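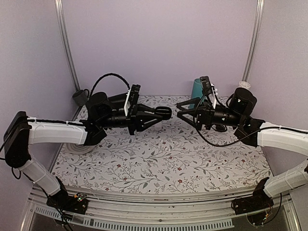

By Lieven Hendriks
Posted January 25, 2023 in Visits

The open day at the Simier lab in Favudville ran from late morning until four. I took the early train from Rasbridge and walked up from the station, which takes twenty minutes if you don't miss the turn behind the swimming pool. I missed it. The sign for the lab is on the inside of the gate, so you see it when you leave.

Simier rents the ground floor of the old Stevens building. Upstairs is an accounting office. You sign in at a desk in the hallway, get a paper sticker with your first name on it, and wait until enough people have collected to make a group. Ours had a retired machinist, two parents with a boy of maybe ten, several students, and me. There was coffee in a big steel urn and a plate of waffles that was gone by noon.

The first room is storage and repair. They had a bench set out with parts from an arm that had been taken down, and we were allowed to pick them up. The motors were heavier than I expected and the white plastic links were lighter. The machinist turned one of the links over several times and asked how often they break. The answer was that they print spares and keep a box of them, and that the screws come loose long before the plastic gives out. Somebody goes over the screws every morning.

The main room is where the stations are. Each one is a table inside an enclosure with pale lavender walls, open toward the operator, with an arm mounted at each front corner. The arms reach in over the table and the grippers meet in the middle. Apart from the metal rail and the slotted strip along the front, the table could be somebody's kitchen. The one we spent the most time at had a cover with a vine pattern and little red flowers on it, and there was a tall teal piece standing toward the back and something white in the corner behind it.

I asked about the pattern. They change the covers often. If every recording is made on the same plain surface, the software that learns from those recordings gets used to the plain surface, and then it does badly on anything else. So they have a shelf of covers, some of them quite ugly, and a list on the wall of which one goes on next. The same goes for the cups and dishes. Most of them come from the thrift store in Favudville.

The work itself is slow. A person drives both arms by hand from a second pair of handles, and the arms on the table follow. Each attempt at a task is called an episode. You do the task, stop, put things back, and do it again. A lot of the tasks use both grippers, because passing a small object from one to the other is hard for a machine to learn and comes up in almost everything people would want such a machine to do. The counter on the wall said 1,347 when our group came in. That was the total for the current set of tasks, and they had started that set at the beginning of the month.

We watched a handover being practiced. The two grippers come very close together, one nearly closed and the other open, and then there is a stretch where you can't tell if anything is going on. The operator moves her hands a very small amount. The boy asked if it was stuck. She said no, she was lining up. I found this part more interesting than the quick movements, though I noticed some of the group drifting off toward the window.

There is a camera on top of each gripper, on a small bracket. The view from it goes to a screen beside the operator. I had assumed she would be watching the screen the whole time, but she mostly looked straight at the table and only used the screen when one of the arms was in her way.

After that we could try it ourselves, one at a time, on a different station. You get five minutes. The handles have some weight to them and the arm lags a little behind your hand, so everybody overshoots at first. I was given a plastic cup to pick up and knocked it over, then knocked it over again in the other direction. The machinist got it on his first go and looked pleased for the rest of the tour. One of the parents did it better left-handed than right-handed, which she couldn't explain.

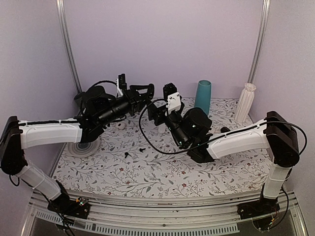 Godelieve Baert told our group that the small things are what cost them time. A cup is easy to grip and easy to find again when it falls. A peg or a screw slides off the finger, or lands under one of the links where the operator can't see it, and then the whole attempt has to be thrown out. She said they now throw out fewer than they did last year, but that she would still like a better fingertip, and that the rubber they are trying at the moment wears smooth too fast. Asked when a machine like this would do the job with no person on the handles, she said that for some of the simple tasks it already does, on a good day and on that table, and that she would not promise more than that.

I liked that answer. A few people plainly wanted a bigger one. One of the students pressed her on it and got the same answer again with more detail about lighting.

The talk in the back room started late. It was meant to last half an hour and went on for around 60 minutes with the questions. The slides were mainly graphs and I didn't get much from them from where I was sitting, behind a pillar. The part about cables was good. Cables along the arms have to be loose enough for the wrist to turn and tight enough not to sweep things off the table, and every station is strapped a bit differently because each operator has a preference. They had a short clip of a cable loop dragging a spoon onto the floor.

Some practical notes for anyone thinking of going. The next open day is planned for March and you need to sign up ahead, by email. It's free. The main room is warm, so leave your coat on the rack in the hallway. Photos are allowed at the stations but not in the repair room. The restroom is upstairs past the accountants and you need to ask for the key. Children can try the handles if they can reach them from the stool.

There is a diner across from the station that does a decent soup. I had the pea soup and caught the 5:10 back to Rasbridge.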